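Vuvimus 양팔 조작 데이터 정제 도구 안내서

1. 개요

본 저장소는 양팔 로봇의 원격 조작 기록을 정책 학습용 에피소드로 변환하는 소프트웨어 Vuvimus와 그 산출물에 대한 설명을 담고 있다. 대상 과제는 가정용품 정리이며, 비닐봉투를 씌운 철망 휴지통을 다루는 동작이 중심이 된다. 얇고 투명한 필름은 접촉 시점과 윤곽을 영상만으로 판정하기 어려우므로, 본 도구는 손목 카메라 영상과 관절 상태를 함께 사용하여 파지 구간을 추정한다.

2. 입력 자료

에피소드 하나는 고정 카메라 영상, 좌우 손목 카메라 영상, 양팔의 관절 위치와 그리퍼 개폐값으로 구성된다. 모든 스트림은 변환 단계에서 공통 시각축으로 재표본화된다. 시각 정보가 누락된 구간은 보간하지 않고 결측으로 표시한다. 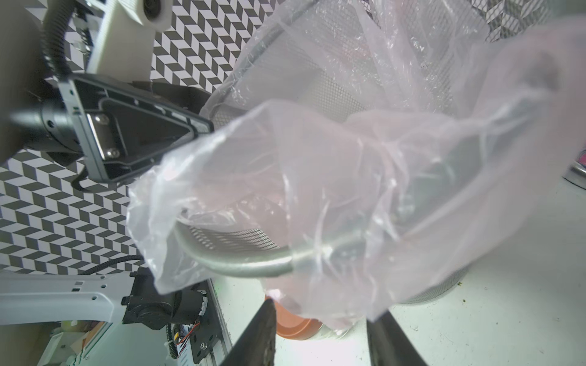 그림 1. 손목 카메라 영상. 두 손가락이 반투명 비닐봉투의 일부를 집고 있으며, 필름 너머로 철망 휴지통이 보인다.

3. 처리 단계

변환은 anov-sync, anov-segment, anov-export의 순서로 실행한다.

anov-sync: 스트림 간 지연을 보정한다. 허용 오차는 기본값 16 ms이며 설정 파일의 max_skew_ms 항목에서 변경할 수 있다.
anov-segment: 접근, 파지, 이동, 해제의 구간 표지를 생성한다. 그리퍼 개폐값의 변화가 작고 영상 분할의 신뢰도가 낮은 구간에는 uncertain 표지를 부여한다.
anov-export: 에피소드를 Mateos 형식으로 기록한다. 원본 영상은 재압축하지 않는다.

4. 구성 및 분할

현재 배포본은 92개 에피소드로 이루어져 있으며, 그중 16개를 평가용으로 분리하였다. 분할은 물체 배치를 기준으로 하므로 동일한 배치가 학습용과 평가용에 함께 포함되지 않는다. 배치 정보는 layout.json에 물체 이름과 작업대 기준의 대략적인 위치로 기록한다. 기록 대상에는 휴지통 외에 유리병, 뚜껑, 그릇, 분무기, 장식용 금속 스탠드가 포함된다.

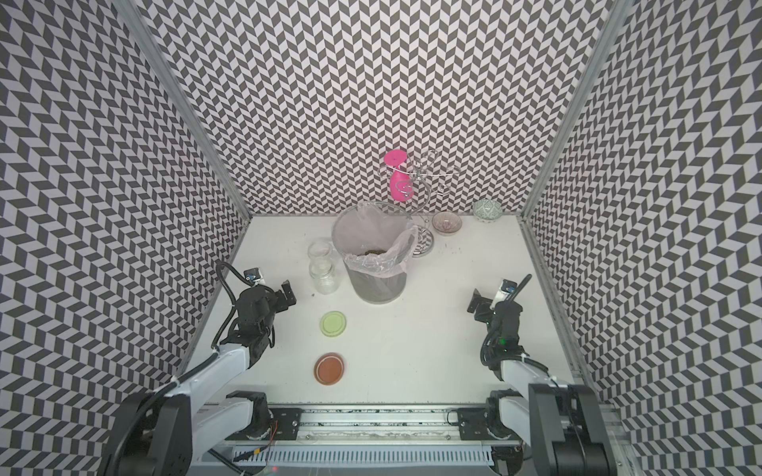 위치 값은 고정 카메라의 보정 결과를 작업대 평면에 투영하여 산출한다. 높이가 있는 물체는 바닥 접촉점을 기준으로 하며, 다른 물체에 걸리거나 기대어 있는 경우에는 지지 물체의 식별자를 support 항목에 기입한다. 가려진 물체의 위치는 검수자가 수동으로 입력하고 manual 값을 참으로 둔다.

5. 알려진 제한 사항

가. 투명 물체와 비닐의 분할 마스크는 경계가 불안정하다. 손목 영상에서 필름이 화면 대부분을 차지하는 경우 휴지통 마스크가 둘 이상으로 나뉠 수 있다.
나. 흑백 무늬 벽면은 특징점 정합에서 반복 구조로 인한 오대응을 일으킬 수 있다. 카메라 자세 추정 시 wall_mask 옵션의 사용을 권장한다.
다. 작업대 위의 작은 입자는 물체로 표지하지 않았다. 청소 과제의 성공 판정에는 본 표지를 사용할 수 없다.
라. 힘 및 촉각 측정값은 제공하지 않는다.

6. 검수

구간 표지의 검수는 Nuria Cordero와 Kha Tăng이 담당하였다. 두 검수자의 경계 시점이 6프레임을 초과하여 다른 경우 Itziar Cordero가 최종 값을 정하였다. 수정 이력은 review_log.csv에 보존되어 있다.

7. 변경 및 문의

최종 갱신: 2024년 8월 18일 일요일
이번 갱신에서는 support 항목을 추가하고 좌우 손목 스트림의 명칭을 통일하였다. 이전 명칭은 10월 배포본부터 지원하지 않는다. 오류 보고 시에는 에피소드 식별자와 설정 파일을 첨부하여 저장소의 이슈 게시판에 등록한다. 관리 책임자는 Tyra Brekke이다.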